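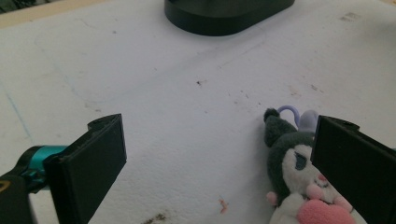

Section 5 sets out the comparison of the Kestilano and Gerkero finger pads on the hand-held gripper. It is to be carried out before either type is ordered for the Wurbridge bench. Soft items are tested first, and the operator should bring the flat inner face of a pad against the item, as with the plush toy at the right finger, and keep the surface between the fingers clear. Results are entered on the comparison sheet under the operator's initials.

**Note:** Scuffs on the white work surface do not affect the test. Deep cuts should be reported to Éabha Foley.

## 5.1 Preparing the bench

1. Fit one matching pair of pads. Do not mix makes.
2. Start the Cherkaoui controller and wait for the ready signal.
3. Open and close each gripper fully 5 times.
4. Sit facing the long side of the table and take one gripper in each hand. Lead each cable away from the working area.
5. Set the hanging stand at the far side of the white sheet, behind the oval tray. Hang the key and any other test items from it.

**Caution:** Do not pull a gripper by its cable. A strained cable can interrupt the recording.

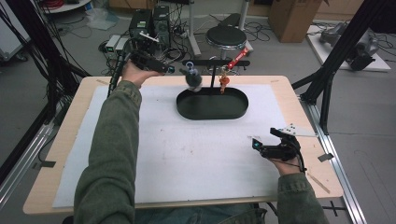 ## 5.2 Running the comparison

1. Complete 19 grasps with the first pair of pads.
2. Change the pads and repeat with the same items, in the same order.
3. Record any item that slips or turns as a partial grasp.
4. Save both runs under test number 625 and inform Tomás Cronin.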